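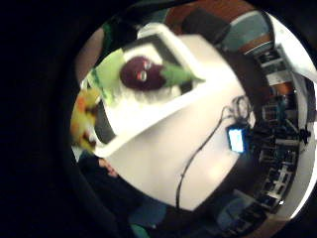

3.2 Why children refuse vegetables they have never tasted

I started worrying about packed lunches long before I had any funding to do so. In the Badley schools I kept hearing the same thing from cooks: a child will push away a vegetable on sight, and no amount of coaxing helps. Haziq Tambunan and I wondered how much of that was down to the name and the look of the thing. Cartoon vegetables are everywhere in our material, and a dark maroon character with a leafy green top, something like a beet or a radish, is a fair sample of the style. Children chatted happily about characters like these, then turned down the real item at lunch (which Boris Krasniqi had predicted, rather smugly, back in February).

We asked 300 families in Prarberg to keep a food diary, and they sent us over 2,000 entries. I read every one, mostly at the kitchen table. Vegetables with a familiar drawn version got talked about more at home – but they weren't eaten any more often. Figure 4 has an aubergine, the vegetable that divided our families most sharply.

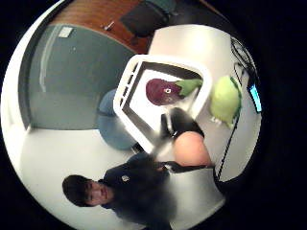

Figure 4. Aubergine, purple with a green cap.

Parents who cooked it until soft reported far fewer leftovers than those who served it in chunks. Only 10 families tried both ways, so I'd be careful with that one, and we come back to texture in the next section.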